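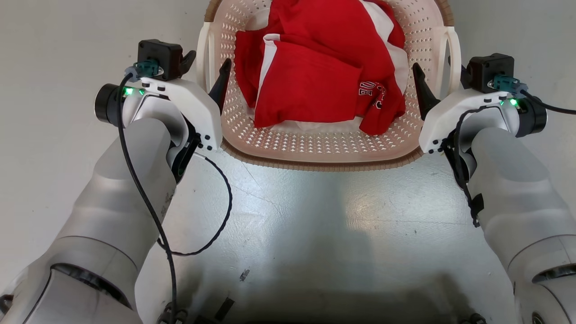 Inna Yurchenko has washed other people's clothes for 20 years and still does not trust anything red.

"Red is a liar," she says, pouring tea in the back of Flernero, the wash-and-fold shop she runs with her cousin. "It tells you it's finished bleeding. Then you put it in with a white shirt and now you have a pink shirt and a customer named Greg."

She has opinions about baskets, too. Hers are plastic, with holes in the sides and a handle at each end. Wicker snags. Canvas, in her view, is for people who want to photograph their laundry. "Air has to get in. You leave a damp sweatshirt in a bag overnight in August, you will meet it again in the morning."

And the basket goes on the floor, always. Put it on the folding table and people start folding before they've sorted, a crime she mentions more than once.

Her cousin, Kamol Thepsuriya, married into the family and then into the business. He handles the book they call the Index, where every order gets a number. The afternoon I visited they were up to 2659. Order 428 has been on the shelf since spring, paid for, never collected. "Very nice towels," he says, with some longing.

The two of them disagree about shirts with printing on them. Yurchenko turns them inside out, no exceptions. Thepsuriya thinks the letters are going to crack whatever you do.

"He thinks this," she says, "and you should see his shirts."

Thepsuriya looks down at his shirt and goes to check the dryers.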